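3.2 Sample handling and measurement of turbidity

Water was taken from household storage vessels in two settlements on the Andau river, Pisley and Negi. In each household the field worker asked for a cup of water drawn in the usual way, with whatever ladle or mug the family normally used, and poured it into a clean sample bottle. Bottles were labelled with the household number and kept in a cool box until the evening. Households that bought their drinking water in sealed containers were left out of this part of the study, although they did answer the questionnaire described in Section 3.1.

Of the 977 households visited, 657 stored river or well water and agreed to give a sample. A further group agreed at the first visit but were not at home at the second, and these are treated as missing. Turbidity was read on the day of collection. A small part of each sample was then set aside for the settling test, in which the water was left to stand in a narrow tube and the depth of sediment was noted the next morning.

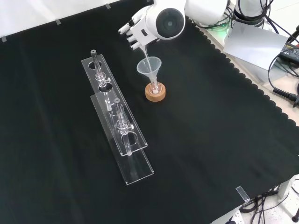
Figure 2. Pouring into a glass tube through a funnel.

The settling test was included at the suggestion of Renu Jaiswal, who had found in earlier work at Mernbridge that people judge their water by what they see at the bottom of the pot far more than by its taste or smell. We wanted a measure that was close to what a householder would notice. Turbidity alone does not give this. Two samples with the same reading may look quite different after a night of standing, depending on how fine the clay is.

Samples from Pisley settled faster than those from Negi. The Pisley wells are lined and the water carries coarse sand, most of which drops out within the hour. Negi lies below the brickfields, and its water stayed cloudy overnight in most cases. Families there told us that they let the pot stand for two days before drinking from it, or pour the water through a folded cloth. Both habits were more common in September, when the river was high, than in the dry months.

3.3 Storage vessels and cleaning

The type of vessel was recorded at each visit. Clay pots were the most common in both places, followed by steel drums and plastic jerrycans. Narrow-necked vessels were harder to clean, and the women we spoke to said they used sand, ash or a handful of rice grains shaken with a little water. Wide-mouthed pots were scrubbed by hand. Few households had a fixed day for cleaning. Most said they did it when the pot looked dirty or when guests were expected.

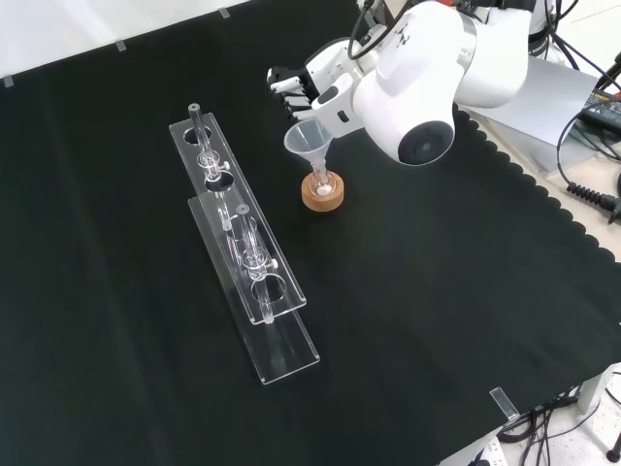 Covers were noted as present or absent at the time of the visit, whatever the family said about their usual practice. A plate or a piece of board was counted as a cover if it closed the whole mouth of the vessel. Bimla Nigam and Jitendra Kushwaha coded a shared set of visit sheets separately to check that the rule was being applied in the same way. They differed mainly over pots covered with loose cloth, and these were later given a code of their own.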